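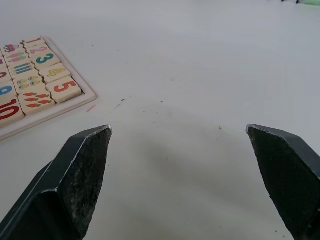
*Photo: Monique Masson / Vornden Community News*

**Toy library in Vornden opens a table for number puzzles**

09/08/2018

The toy library on Sriwong Street has opened a new corner for children who are learning their first numbers. Families can come in during normal opening hours, sit at the white table and try the wooden puzzles before they decide which one to take home. There is no charge for using the corner, and a membership is only needed for borrowing.

The collection has 20 puzzles at the moment. Most of them were given by families in Vornden whose children are now too old for them, and the others were bought from Fovley, a small shop that sells used toys and school material. Salamatu Addo, who runs the toy library, spent a large part of the summer checking the sets and looking for missing tiles.

"People think that a puzzle with one lost piece is finished," she said. "For us it is not so. If we know which piece is missing, we can often find it in another box or ask somebody to cut a new one."

The idea of the matching puzzles is simple. Each tile with a numeral has a partner tile with a picture, and the wavy edges of the two fit together. In one of the sets, the 1 goes with a single small vehicle in purple and pink, and the 2 goes with two ice pops, one pink and one green. The numerals have different colors, for example a teal 3 and a yellow 4, and the tiles are kept in a cream tray with a raised rim.

Mrs. Addo said that the thick tiles are a good choice for small hands. Children who cannot yet hold a thin cardboard piece can take a wooden block without help, and the block does not bend when they press it in the wrong place. She recommends the sets from the age of 3, with an adult sitting near. For younger children the library has other boxes, with large rings and soft cubes.

Parents sometimes ask if they should correct a child who puts the wrong picture next to a number. Her advice is to wait a little. The edges will not close well, and many children notice this by themselves and try another tile. After that, the parent can point to the things in the picture and say the numbers aloud together with the child. She also suggests to start with the low numbers only and leave the rest in the tray. A child who sees all the tiles at one time can become tired before the game has begun.

The higher numbers are more difficult, she added. With a 9 or a 10 there are many small things to look at, and children often jump over one or say the same number twice. It helps to put a finger on each thing. Some children prefer to make a long line of the tiles and forget the matching, and this is also allowed at the table.

The corner is in the front room, where the magazines were before. The shelves were paid from a grant of 4,000 dollars which the library received last year from the Vuko Fund, together with a new carpet and better lamps. A part of the money is still not used. It will go to repairs and to boxes with good lids, after several cardboard ones broke in the spring.

Members may borrow up to three puzzles for a period of 16 days. Every box has a card inside the lid with the number of tiles written on it, and families are asked to compare before they bring the set back. If a tile is lost, there is no fine, but the library wants to know about it so that the card can be changed. Wooden tiles should be cleaned with a cloth that is only a little wet. They should not be put in water, as the wood can swell and then the edges do not fit any more.

The library is also looking for more puzzles of this type, above all sets with letters, animals or the clock. Incomplete sets are welcome if they are clean and the paint is not coming off. Donations can be left at the desk in a closed bag, with a small note that says what is missing. Puzzles with very small parts cannot be accepted for this corner.

A story hour with counting rhymes is planned for later in August in the same room. Children can use the puzzle table before and after it, and parents who want to take part are asked to write their name on the list at the desk.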